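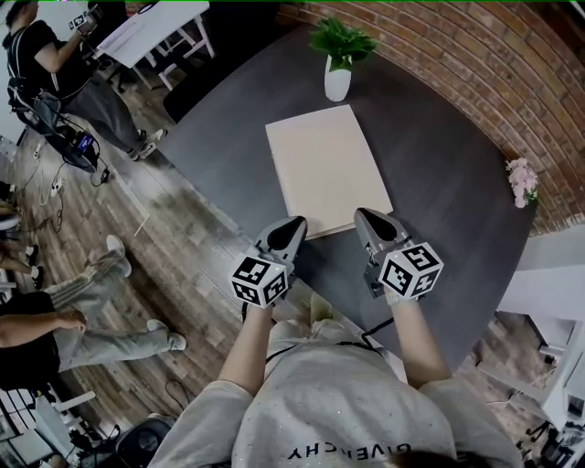 Rhodri Morris, Studio Editor, Howells
May 20, 2022

Big round tables in shared rooms: your questions

Do I really need a round one?
Need, no. But I love them! People can come at the work from any side, and there's no head of the table to argue over. We went dark gray at the Votville studio, and a plain beige board laid in the middle shows up beautifully against it.

What should live on the table full time?
Very little. We keep a leafy plant in a white vase toward the back and a few pale pink flowers on the rim by the wall, and the middle stays open for whatever the day brings.

Won't a dark top look gloomy?
Not with red brick beside it! The brick warms everything up, and the wood-look floor does its share too. If your room is short on white, bring in a white desk or a white cabinet (ours did wonders).

Where do the cables go?
Along the floor, I'm afraid, until you get a proper run put in. Keep the power strip by the desk and tape down anything that crosses a walkway.

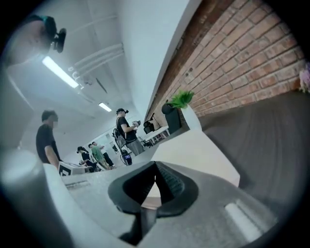 Tape is cheap, and it peels off plank flooring just fine if you pull slowly.

Which plants hold up?
Spiky green ones are my favorites near brick. Ask at Florketti for something that puts up with dry air, and turn the pot every 7 days so it doesn't lean.

How much did you spend?
The table was $327 secondhand and the desk $153. We had set aside $700 for the pair, so there was plenty left over for plants!

Can I come and see it?
Please do. We're open to visitors again in June, and you can write to the Hundska front desk for a time.

Related questions
Choosing a desk chair for a shared room
Living with a curved brick wall
Cut flowers that last the week

This site uses cookies to remember your settings. Accept | Manage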